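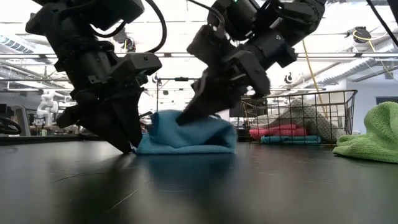 Filed under: Bench Notes / Equipment & Spending

April, 4:15 pm. Second pass at the budget for the towel bench. The Gurinard quote for a second pair of arms came in and I still don't believe we need them. The case for buying is that we'd double our folding hours. Fine, but arm time isn't what we're short of. Most of an afternoon goes to resetting cloth and sorting out cables, and a second pair gives us twice as much of that.

Cheaper items first:

– Spare fingertips for the grippers. Woneo wants 1855 for a pack of 50, which is silly. Ask for a smaller pack.
– Matte top for the table. The glossy one throws the towel color back up at you, and I'd like to know if the segmentation cares before we pay for anything. Try a plain dark sheet over it first.
– Cable guides. Both arms have cable running off the upper joints. Pasichnyk sells a clip kit, price not checked.
– More towels, same weight, duller colors. Teal and lime are easy mode.

Cirnemon's rep says their wrist camera pays for itself in about 3 months. Paid back against what? No numbers attached. I asked for a loaner for 2 weeks and got a brochure.

My vote is to hold the arms until we have a log of where the hours go. Start the log tomorrow, paper sheet by the bench. Still need a shipping cost from Gurinard – the quote leaves it blank.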